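Workshop > Household Motors > Desk and Pedestal Fans > Cleaning and Oiling

Cleaning and Oiling a Shaded-Pole Desk Fan

This procedure covers the Hustow 12-inch desk fan and the Gaber version of the same unit, which differs only in the grille clips and the color of the base. Both use a shaded-pole motor with two bronze sleeve bearings backed by felt oil pads. Service is due every 3000 hours of running, or when the fan hesitates on the low setting, hums without turning, or coasts to a stop in less than 5 seconds after switch-off.

Unplug the fan before starting. Do not rely on the switch.

Removing the blade and grille

1. Release the clips around the rim and lift off the front grille.
2. Hold the blade still and turn the spinner clockwise to remove it. The thread is left-handed on both versions.
3. Pull the blade straight off the shaft. If it sticks, warm the hub with a hair dryer on low and work it forward by hand. Prying from one side will crack the hub.
4. Unscrew the plastic ring nut behind the blade. This one has a normal right-hand thread. The rear grille comes off with it.

Opening the motor housing

5. Pull the oscillation knob up and off. Some have a screw in the center, hidden under a push-in cap.
6. Remove the screw at the back of the housing and slide the shell rearward. The capacitor-start models sold under the Sita name have a different interior and are not covered here.
7. Brush the lint out of the vents and off the windings with a dry, soft brush. Do not use compressed air at close range. It can drive dust into the bearing felts.

Checking the shaft

8. Turn the shaft by hand. It should rotate freely and stop without a hard spot.
9. Push and pull the shaft along its length. A small amount of end play is normal.
10. Rock the shaft from side to side. If you can feel movement, the bearing is worn and oil will only quiet it for a short time. Replace the bearing or the motor.

Cleaning and oiling the bearings

11. Take out the long through-bolts and separate the front and rear end bells. Mark both with a pencil first so they go back in the same position.
12. Slide the rotor out. Note which thrust washers were on the front of the shaft and which were on the rear. The counts are not always equal.
13. Wipe the shaft with a cloth and isopropyl alcohol. Brown varnish near the bearing seats is old oil. Remove it with a plastic scouring pad. Abrasive paper will leave scratches.
14. Clean the bore of each bearing with a cotton swab and let it dry.
15. Apply SAE 20 non-detergent oil to each felt, one drop at a time, until the felt is dark all over but not dripping. Put a thin film on the shaft.

Avoid penetrating sprays. They thin out the oil left in the bronze and evaporate, and the fan is usually stuck again before the end of the season.

Reassembly

16. Refit the rotor, washers and end bells, and tighten the through-bolts evenly. Spin the shaft after each half turn. If it binds, loosen the bolts and tap the end bells lightly with a screwdriver handle until the self-aligning bearings settle.
17. Refit the shell, knob, rear grille, ring nut, blade, spinner and front grille.
18. Run the fan on high for an hour with the oscillation off. A unit in good order should reach 1035 rpm on a 120-volt supply. Check with an optical tachometer aimed at a strip of reflective tape on one blade.

Keeping small parts in order

Front and rear washers look alike and are easily mixed. Keep them in separate containers of different colors on a flat, clear table. Plastic drinking cups work well.

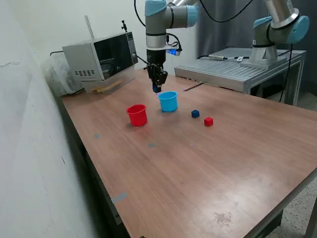 Revision notes

June: step 2 corrected to show the left-hand thread, reported by Gwilym Owen. Bolt-tightening method in step 16 supplied by Priit Kļaviņa. Replacement felts are listed under Kundley spares.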